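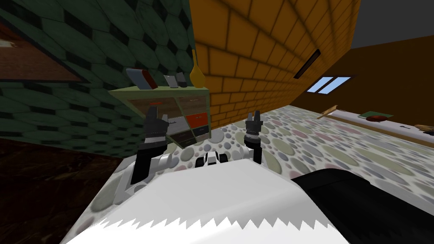
1/ Progress thread from the Zollatstead robotics club. Our fall project is two-arm manipulation, done entirely in simulation. We have no hardware budget for this one, so every contact problem below is a simulated contact problem.

2/ Setup: the simulator is Dedulari, with a two-arm robot and procedurally furnished rooms. Wall, floor and object textures are randomized per room. The task is to pick up a named object and hold it clear of whatever it was resting on.

3/ An episode ends at 600 steps or on a drop. We log joint positions, commanded gripper width and the camera views. We did not log contact forces in August and had to throw that batch out.

4/ The wrist views are harder to learn from than the body view. They rotate with the hand, so "up" in the image means very little. A policy trained on the body view alone reached well and then closed in the wrong place.

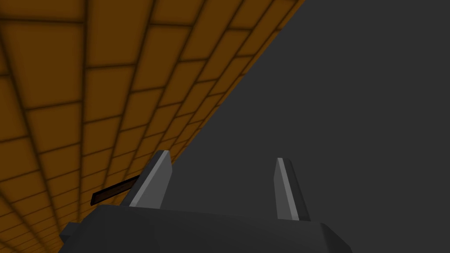

Wrist view, fingers apart. Dark bar to the left, orange tile behind it.

5/ Thin objects are the main source of failures. If one finger touches early, the object rotates about that contact and the second finger closes on air. Slowing the last part of the close helped more than retuning friction did.

6/ Sticks with side stubs are worse than plain ones. The stub can catch a fingertip on the way in. Jiang (our grasp sampler, named after the folder it started in) now rejects candidates where a stub falls inside the closing path. Crude check, cheap to run.

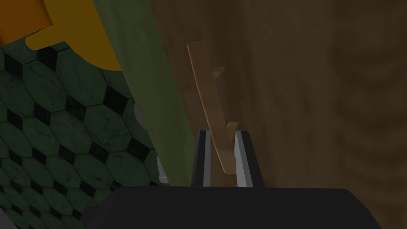
7/ Grasp height is still open. Holding a stick near one end leaves a long lever above the fingers, and any fast wrist move makes it swing. We want grasps closer to the middle, but the stub check often rules those out. Current compromise is a lower wrist speed limit after closing.

8/ Data so far: 1457 episodes, of which 400 are held out for evaluation. The split is by room — a room never appears on both sides. An earlier split by episode gave us scores that looked great and meant nothing.

9/ The tilted body view is intentional. We randomize camera roll along with the textures. Two members want it reduced, and I would like to see the ablation first.
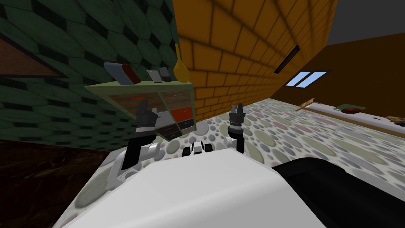
Body view with roll applied. Both hands raised, drawer unit at left.

10/ Next: the five-team meet in Skatville on Saturday, October 20, 2018. Rooms there are unseen and the organizers set the object list. We freeze the code the night before, including the speed limit.

11/ Open question for anyone running something similar: do you feed the policy commanded gripper width or measured width? We use commanded. On a thin stick the two differ by very little, and I suspect we are losing the only signal that tells us the grasp is empty.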